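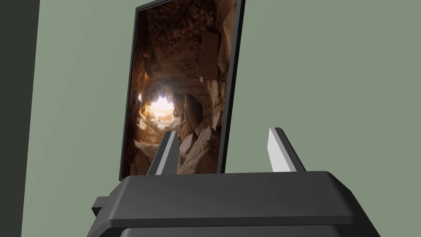

Flenidell wants small workshops to pay for a rehearsal before they pay for a robot, and it has set the price at $1,645 a year plus tax. The Nudton company's simulation service, called Mollus, went on sale in February. Subscribers get a rendered room, a robot and a set of tidying and handling chores to run it through. The walls come with pictures on them, including one of a rocky tunnel with light at the far end, which buyers may find apt once they reach the licence terms. The gripper is drawn in flat greys with two thin fingers, and how it grips is left largely to settings the customer is expected to know already.

The pitch is that a shop can find out what an arm will and won't do without tying up floor space. Flenidell's brochure lists 129 ready-made tasks. It doesn't say how many were checked against a physical arm, and the company didn't supply that number when we asked for it twice.

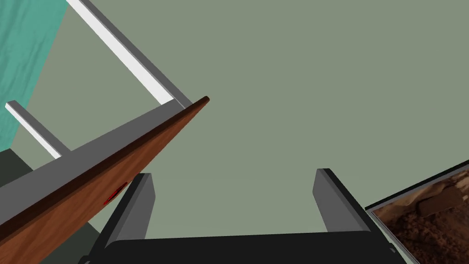

Open fingers beside a wood-grain board and a grey rack in the Mollus room.

"A rack in a simulator is whatever stiffness somebody typed in," said Lenuța Barbu, who programs arms for the Cozma joinery group and tried the service for a month. "Mine has a bend in it and sawdust all over it. I got a lovely result on the screen and I still had to redo the whole approach on the floor."

Peadar Ó Dubhghaill, Flenidell's head of sales, said customers were never told the service replaced commissioning. The front page of the brochure says "skip the trial and error." He said that wording was under review.

There is also the matter of extras. Importing your own furniture or fixtures costs $199 per room, and changes to a room after import are billed again. A shop that moves its benches twice a year could easily spend more on redrawing them than it saves in downtime.

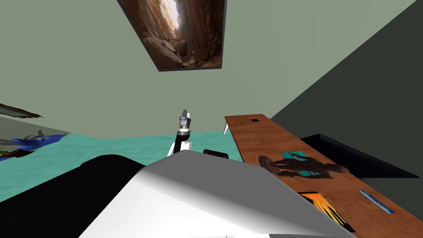
Can you cancel partway through the year?
Only within the first 56 days, and the room import fees aren't refunded.

Lærke Ravn, who buys equipment for a small packaging outfit, was kinder about it. She said the camera views were useful for showing staff where an arm would block their sightline, and that her crew argued over the layout for an afternoon and changed it. She didn't renew, all the same. A plan on graph paper would have got her most of the way, she said.

Flenidell says a cheaper tier is coming, with fewer chores and no import option. It wouldn't give a price or a month. 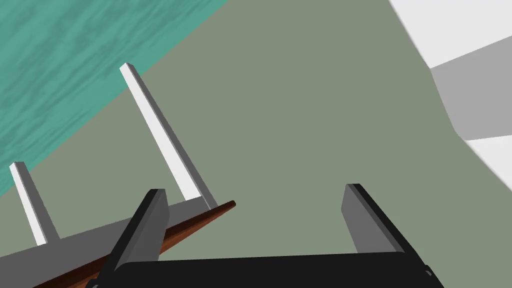

Gripper, rack bar and two white posts, as rendered by the service.

The company is offering demonstrations at its Nudton office, mornings only. Bring a sketch of your own floor and ask to see that one run.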